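Home | News | Features | Letters | Back issues

Flat-pack firm's "lifetime" promise comes with small print

December
By Morenike Yusuf

Trovum, the furniture seller, has announced a lifetime guarantee on its Patesari range of cupboards and sideboards. It says the cover will apply to all 172 products in the range and will "end throwaway furniture for good". That is a large claim for a document that runs to 39 clauses.

The first few are generous enough. Hinges, runners and joints are covered, and a buyer with a receipt can ask for a free repair. Further down it gets thinner. Surface wear is left out, as are scratches, fading, swelling and "changes in finish arising from ordinary domestic use". Anyone who has owned a cupboard will know that ordinary domestic use is what cupboards get.

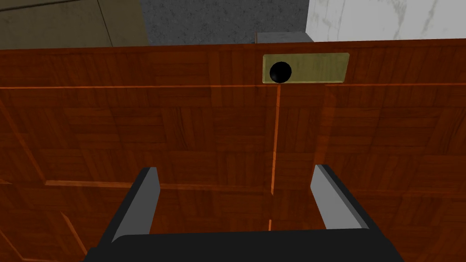 Issue 27 -- page 4

Then there is the word "lifetime". Clause 31 says it means the life of the product, and that the product's life ends when Trovum stops stocking parts for it. The firm would not say how long parts are kept. A spokesman said only that customers "can expect many years of enjoyment".

Edex, which handles the repairs, says it has dealt with over 3,000 requests under Trovum's old five-year cover. It did not say how many ended in a repair and how many in a voucher. We asked twice.

Xue, a rival seller, has no lifetime offer and says it has no plans for one. It prints a ten-year parts promise on the back of the receipt, in four lines. Its prices are a little higher, and it charges for delivery, so it is hardly a charity either.

Trovum's guarantee must be registered online within a month of purchase -- miss the date and the buyer is left with the usual legal rights, which they had anyway. It cannot be passed on if the furniture is sold or given away, an odd rule for a scheme meant to keep old sideboards out of the skip.

The new terms apply to orders placed from this month. Earlier buyers stay on the five-year cover.

Contact the newsdesk | Copyright, all rights reserved | Back to top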